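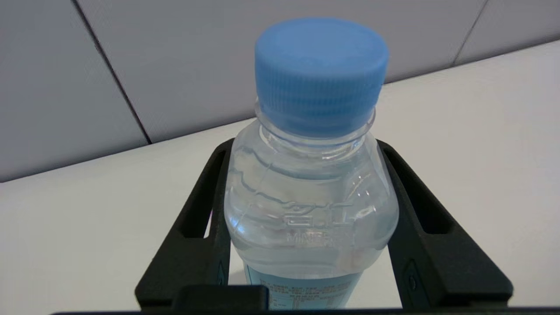 The Small Bottle Gets Its Due

Pick up a little bottle of mineral water and you probably look at it for as long as it takes to twist off the cap. I did the same for years, and then I spent a July afternoon in Coman with a table full of them, and now I can't walk past a store cooler without stopping!

Start with the cap. On this one it's light blue, screwed down tight, with fine ridges running up the sides and a top that is ever so slightly domed. Run a thumbnail around a cap like that and it makes a lovely little zipper sound. The color even sneaks down into the clear neck and tints the plastic.

Then come the shoulders, and a squat body full of facets and curved panels that catch the light. There's raised lettering molded right into the plastic – big, stylized characters you can read with a fingertip – and the pale blue label stays low, out of the way, with its tiny print and its little table.

My favorite collection belongs to the bottle room in Astach, where 958 of them sit on plain shelves, 218 with lettering molded into the plastic. Two whole shelves are given over to blue caps, and no pair of blues quite matches. I went in planning to stay an hour and came out after five.

The room opens again in October, with a new wall of bottles from Pusari and Clilum. Go in the morning if you can. The windows face east, and when the sun gets in among all that clear plastic the whole place glitters.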